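Siu Besteckset Nanell, 13-teilig, im Test

Das Set besteht aus mattiertem Edelstahl 18/10, geliefert wird es in einer Kartonhülle ohne Kunststoffeinlage. Das Tafelmesser wiegt 100 g und liegt hecklastig in der Hand, der Schwerpunkt sitzt knapp hinter dem Klingenansatz. Gabel und Löffel sind deutlich leichter. Die Zinken sind innen sauber entgratet, an zwei Teelöffeln war die Kante am Stielende noch spürbar.

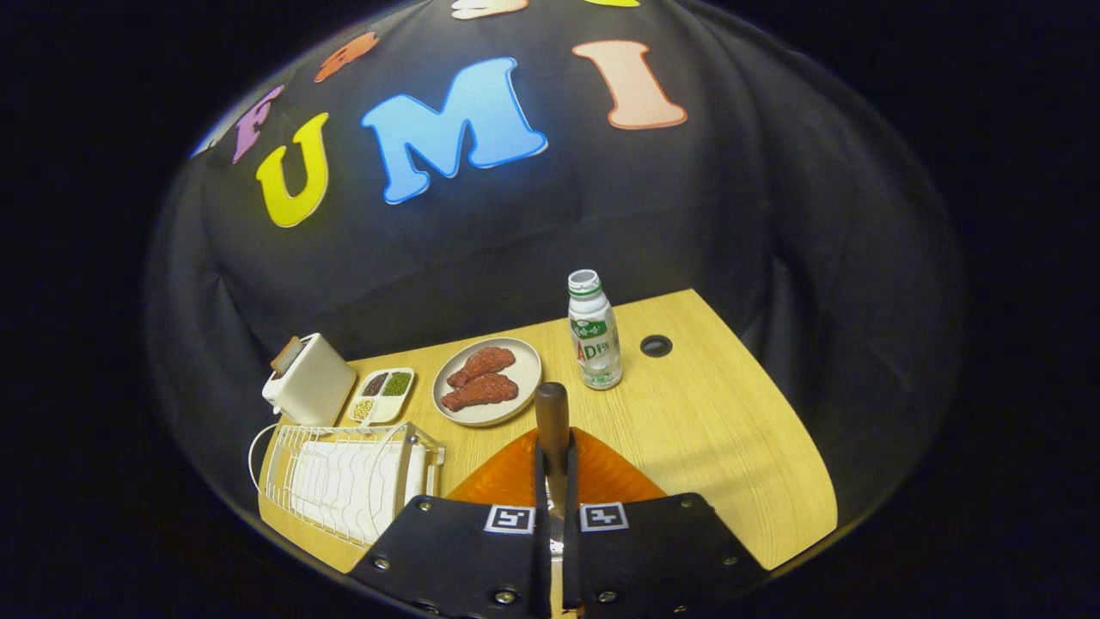

Gespült wurde im Alltagsprogramm bei 60 °C, Besteckschublade, Klarspüler auf mittlerer Stufe. Nach vier Wochen zeigen die Messer leichte Anlaufspuren an der Schneide, die sich mit Essigwasser entfernen lassen. Die Mattierung verdeckt feine Kratzer gut, nimmt aber Fingerabdrücke an. Der Wellenschliff schneidet Brötchen ordentlich, bei Steak reißt er die Faser.

Einzelteile lassen sich nachbestellen, Artikelnummer 1292 für das Messer. Der Servierlöffel fehlt derzeit, laut Händler ist er ab Juni wieder lieferbar.

Svenja Heitmann, 26. Mai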